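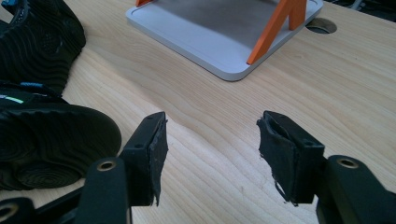

Sandra Heywood said the Walladon card will go ahead with eight-ounce gloves in both title bouts and that the weight limits signed in October stand as written. Heywood told the rules meeting that neither camp had asked for a catchweight and that none would be granted at this stage.

Ploluvex Promotions confirms the following arrangements for its boxing card at the Walladon Arena, Sugden, on Fri 4 November.

The card consists of 41 scheduled rounds. The two title bouts are set for 10 rounds each, with the remaining 21 divided among the undercard contests. Four judges have been assigned to the evening and will rotate, three to a bout. The ring measures 20 feet inside the ropes.

Weigh-in takes place the day before the card at the Guno Hall, Sugden. A boxer who misses the limit has 2 hours to return to the scale. A boxer who fails at the second attempt may not win the title, and the bout proceeds only with the written consent of the opponent. Hand wraps are to be inspected and signed in the dressing room before gloves are fitted.

Scoring is on the 10-point must system. There is no standing eight count, and the three-knockdown rule is waived. A bout stopped by an accidental foul before the end of the fourth round will be ruled a no decision. After that point it goes to the scorecards, with the partial round scored.

Doors open at 5 p.m. and the first bout starts at 6. Media accreditation requests should be addressed to Catrin Gwilliam at the Ploluvex office.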